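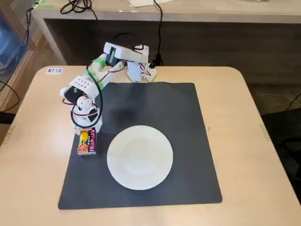
You spend longer fussing over the cables than running the thing, Fernel wrote under my last post, and a loose wire never hurt anybody with an arm that weighs less than a bag of sugar. Fair enough on the first part. I do spend longer on the cables, and I'd like to make the case that everybody with a small printed arm should too.

When people talk about looking after one of these arms they almost always mean the servos. Which ones to buy, which ones strip their gears, whether the pricier ones are worth it (sometimes!). I've read whole threads about it on the Surumley board and enjoyed every one of them. But I keep a notebook of every time our arm stops when it shouldn't, and after 228 entries I can tell you the servos are well down the list. Wires and plugs are at the top, and then it's screws, and then it's me having changed a number in the software and forgotten to write it down.

So my Monday routine starts with the power off and a flashlight. I go joint by joint from the base up and bend everything through its full travel by hand, slowly, watching the wires. If a wire goes tight before the joint gets to its stop, it gets more slack. If it has so much slack that it can fall into a bracket, it gets less. You can feel a pinch coming before you see it, a kind of rubbery resistance that isn't the gears. Then I push every jumper back into its breadboard, and I mean every one, even the ones that look fine. Jumpers creep. I have no idea how, on a table where nothing seems to shake, but they do. 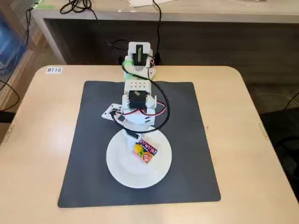

After the wires I do the screws, and I have strong feelings about screws. Printed plastic isn't metal and it won't forgive you for treating it like metal. Tighten a horn screw until it feels properly tight and you've started a crack that will open up in February when the heating dries out the room. I stop as soon as the wobble goes. If the wobble comes back within a week, the hole is worn and I print the part again. I used to fill holes with glue and I'm a bit embarrassed by how long I kept that up.

The bigger argument I keep having is about home position. Stalov's build notes tell you to set it once, when you assemble the arm, and save it. I think that's bad advice! Take a horn off and put it back and you can easily be a tooth out, and a tooth out at the shoulder is a long way out by the time you get to the fingers. I check home every time I've had a screwdriver anywhere near a joint. It takes 3 minutes with a square and a pencil line. The Testa people say their software corrects for it, and maybe it does, but I don't want software quietly covering for a part I put on crooked.

Then comes the bit I look forward to, which is picking something up. Plenty of folks test with a foam cube and call it done. I like groceries for this, things off a store shelf, in film and card and foil. A foam cube squashes and grips you right back, so you can be well off center and never find out. Packaging is shiny and it has folds and corners, and it lets you know if one finger is getting there before the other. Close slowly, look from the top, look from the side. If the thing turns as you close, go back to the wrist and start over.
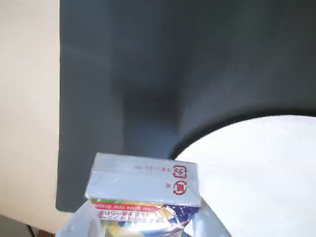 The wrapped package between the gripper fingers, with the mat behind it.

I know how this sounds. It sounds like a person who enjoys the checklist more than the robot, and some weeks that's a fair description. Our arm has done around 2000 pickups since I put the current gripper on, though, and I've had to stop for a real repair 2 times. Both were wires.

Fernel is right that you can skip all of this and be fine for a good while. I'd only ask that when the arm starts twitching you look at the plugs before you order a new servo, and that you write down what you found. Even a scrap of paper taped under the table will do, as long as it has the joint and the date on it.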